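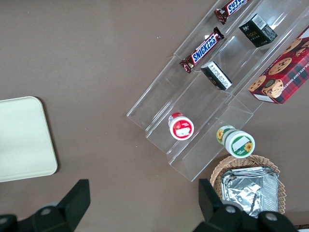 Wrist-camera view of a shelf-and-basket task, with snack items on a tiered acrylic rack and the gripper open.

Demonstration collection is the practice of recording a robot being guided through a task by a person so that the recordings can be used to train a control policy. It is one of the main ways of supplying examples for imitation learning. A single recording is called a demonstration or an episode, and usually contains camera images, arm joint positions, the gripper opening and a written label for the task.

Methods

In teleoperation, the operator moves a leader arm, handheld controller or similar device, and the robot follows. In kinesthetic teaching, the operator pushes the robot's own arm through the motion. A third method uses a handheld gripper with a camera attached and no robot present. Teleoperation records the commands sent to the arm along with its measured positions, and many policies are trained to predict those commands directly. Kinesthetic teaching needs less equipment, but the operator's hands often block the cameras.

Camera placement

Most setups combine one or more fixed cameras with a camera at the wrist. The wrist view keeps the gripper fingers in sight, so the policy can relate an object's position to the fingers as they close. It also loses sight of much of the table when the arm moves in close. Fingers can hide part of a target, such as a container low in the view, and objects near the border are often seen only in part. A fixed camera is commonly kept for this reason.

Scene setup

Tabletop tasks are built from ordinary goods and containers. Retail-style tasks use stepped racks, trays and baskets with a mix of wrapped bars, cartons and small jars. Each shape asks for a different grasp: a bar lying flat is taken across its width, a jar by its side or lid, and a box by two opposite faces. Transparent racks are considered harder than opaque ones, as their edges show mainly as highlights and depth sensors may read through them.

Positions are changed between episodes. If an item always starts in the same place, the policy can learn the place and ignore the item. Some groups follow a printed layout sheet, while others leave placement to the operator and check the spread afterward.

The Lallamine collection

The Lallamine collection was recorded at the Melley workshop by Azadeh Esfahani and Velimir Kolev, beginning in August. It covers 14 tasks with 54 accepted episodes for each. Recording ran at 30 frames per second. Operators worked from a one-line instruction and returned the arm to a common starting pose before each episode.

Tahmineh Asadi reviewed the recordings. Episodes were rejected for dropped camera frames, a missing gripper signal or a wrong label. Failed grasps followed by a successful second attempt were kept and tagged as recoveries - an approach Kamran Rahimi had argued for in the project notes, on the grounds that a policy trained only on clean motions has no example of how to correct a mistake. One jar-stacking task was withdrawn after 59 attempts and does not appear in the released set.

Limitations

Demonstrations carry the habits of the people who record them. Two operators may approach the same carton from opposite sides, and a policy that averages the two can miss it altogether. Pauses are also learned. Long waits at the start of an episode are usually trimmed before training.

Collection is slow compared with gathering text or still images, and recordings made with one gripper do not always transfer to another.

Related articles
Behavior cloning
Episode labeling
Kinesthetic teaching
Leader-follower arms
Akbari grasp notation
Wrist camera calibration

Last edited 7 May 2020 | Contact the editors | © Clekaso Reference | Back to top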